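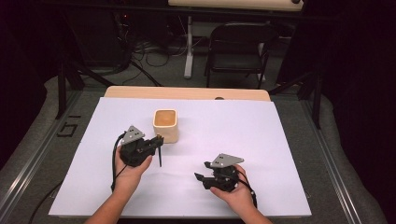 Flat sheets and how you fold them when you live in a small place

plumline_b
Moved into a smaller apartment in Pellside in October and I have one closet. It holds coats, towels and all the bedding. I'm trying to decide if I should keep using a top sheet at all or switch to a duvet cover and be done with it. My flat sheets are king size, white cotton, and they take up most of a shelf. What do other people do?

garret_mouse
Dropped the top sheet years ago. Duvet cover and fitted sheet, wash both every week. One less thing to fold.

okra and rye
I'd keep it. A duvet cover is a pain to wash weekly, and a top sheet goes in with the regular load. Without one you end up washing the cover less often than you should. Everybody I know who dropped the top sheet washes the cover once a month.

garret_mouse
I wash mine every week. It takes ten minutes to put back on.

okra and rye
Ten minutes every week for a job I don't have. My sheet takes one.

tenpenny44
To the original question, the shelf problem is mostly folding. Fold a king sheet in half lengthwise, in half again, then in thirds lengthwise so you have a long strip. Fold the strip up from one end until it's the width of your shelf. Stand it on edge like a book. I have four sets on a shelf 17 inches wide and can pull any one out without the others coming down.

plumline_b
Do you do that on the bed? My table is too small for a king.

tenpenny44
On the bed, yes. On a table you get one half flat while the other half drags on the floor. I used to do it on the kitchen table and had to shake everything out again.

Sudbrook Lane
I iron mine on the table with a blanket under it. Works fine if you do it in sections. Put a chair on the far side to catch the part you've finished.

garret_mouse
Who irons sheets

Sudbrook Lane
I do. They fold flatter and you asked about space.

harl_q
What thread count are these? Thick sheets won't fold small no matter what you do. I had a 749 set (that was the number on the package, I don't know how they got it) and folded it was the size of a bed pillow. Replaced it with a 400 percale and it's half that.

plumline_b
Mine are sateen, Quiambao brand. No number on the tag that I can find. They're heavy.

harl_q
Sateen is usually heavier than percale. I'd look at that before giving up the top sheet. Urkdale has a plain percale flat in king. Last I looked the full set was 187 dollars, but they sell the flats separately.

okra and rye
Urkdale shrinks. I bought two flats and both came up short at the foot after a few hot washes. I wouldn't pay that again.

harl_q
Mine haven't. I wash cold and take them out while they're still a little damp.

okra and rye
I shouldn't have to baby a sheet.

tenpenny44
There's an outlet store in Brasilstead with unbranded percale if you're ever out that way. The hems are uneven on some of them so unfold one before you buy it. Ask at the counter, they don't mind.

mrs_dunnock
Another vote for keeping the top sheet. In summer it's all I sleep under. I keep two sets, one on the bed and one in the wash, and nothing goes on a shelf.

plumline_b
Two sets might be the answer. I have five and I use the same two anyway. I'll try the strip fold on those this evening and give the rest away. Does anyone know if animal shelters take flat sheets?

Sudbrook Lane
Ours takes flat, not fitted. Call first.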